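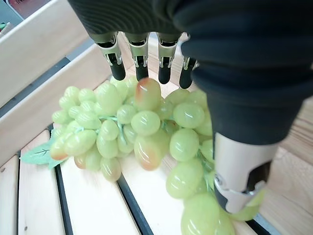

Attachment 1 - green bunch on the slats, one blushed grape at the top

Ticket 2808
Subject: faux grapes, sticky + grapes coming off stems
Opened by: Wahyudi Hutapea, Ikgate (display + props)
Assigned: Rimantas Kalniņš, Redari customer support
Product: Salazar fruit range, grape bunch, pale green
Priority: normal, changed to high by customer
Status: closed, see last entry

Wahyudi Hutapea, 8:40 am
Hi, problem with the green grapes from the October order. 37 bunches recieved. Opened all the boxes this morning and 11 are bad. Two separate things going on:
1. Film on the grapes. Tacky, picks up lint, leaves a mark on your fingers.
2. Grapes dropping off. Pick a bunch up by the stem, give it a light shake, up to five come off. The pegs look fine to me, holes in the grapes seem too wide.
Also a question, some bunches have a grape with an orangey red blush on it, rest is plain green. Is that paint on purpose or did the wrong grape get in? Photo attached. Display goes up this afternoon so quick answer pls.

Rimantas Kalniņš, 9:05 am
Thanks for the photo. Taking the last one first. Blush is on purpose, the Salazar green gets one or two tinted grapes so the bunch doesn't look flat. Not a defect. If you want it hidden, turn it to the back, the stems bend.
For the film: were the bunches in plastic bags inside the box? And where were the boxes kept?
For the loose ones: please check if the pegs have a small collar at the end. Run a fingernail along it.

Wahyudi Hutapea, 9:20 am
Bags yes, tied tight. Boxes were in the back hall next to the heater, my fault probably. Moved now.
Collar: on the good bunches yes. On the bad ones no, smooth all the way down.
What do I clean them with? Tried a dry cloth, made it worse, lint everywhere.

Rimantas Kalniņš, 9:32 am
OK so heat + closed bag for the film. It's the surface coating sweating, seen it before on this range. Try this:
- bowl of lukewarm water, one drop of dish soap
- dip the whole bunch, swish, don't scrub
- rinse, shake, hang by the stem until dry
- no alcohol, no glass cleaner, they take the shine off and you get cloudy patches
Keep them out of the bags afterwards. Tissue paper is fine.
Smooth pegs are a production fault on our side. We'll replace those. Can you send a close photo of the bunch with the stems showing? Any bunch, I want to see which stem version you have.

Wahyudi Hutapea, 10:15 am
Here you go, closest I could get. Not sure it shows what you need.
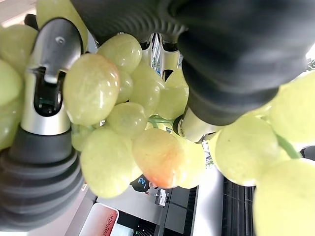
Photo: W. Hutapea / Ikgate. Uploaded via Zindeo.

You can make out the thin green stem in the middle and a thicker one between the grapes on the right. Is that the right version? Thick one is pretty stiff on all of mine, thin ones bend fine.
Washed two bunches meanwhile. Hanging up now.

Rimantas Kalniņš, 10:28 am
Thin + thick together is the newer stem, good, that's what I was after. Means replacements will match what you've got. The old version was one thickness all over and the bunch hung differently, you'd notice side by side.
I can't see the pegs in this one but your fingernail test is enough for me. No need to send more.
For today, if you have to use the smooth peg ones: tiny dot of clear craft glue on the peg, push the grape on, hold it a few seconds. Not hot glue, it softens the skin around the hole. Or lay those bunches flat in the dish and save the good ones for hanging.

Wahyudi Hutapea, 1:50 pm
Update. Washed ones are dry, film gone, still shiny. Did the rest same way.
Glue ok on most. One grape rolled under the shelving and I am not moving the shelving. Laid the glued ones flat, hung the others. Blush grapes turned to the front in the end, boss likes them.
Still want the replacments.

Rimantas Kalniņš, 2:05 pm
Good. Replacement order is in, 11 bunches, no charge, same pale green. Asked the warehouse to leave the bags open. No return needed, keep the glued ones as spares.
Internal note added: peg check on the remaining Salazar stock, green only for now.

Wahyudi Hutapea, 2:11 pm
Great thx. Can close.

Status changed to closed by R. Kalniņš, 2:14 pm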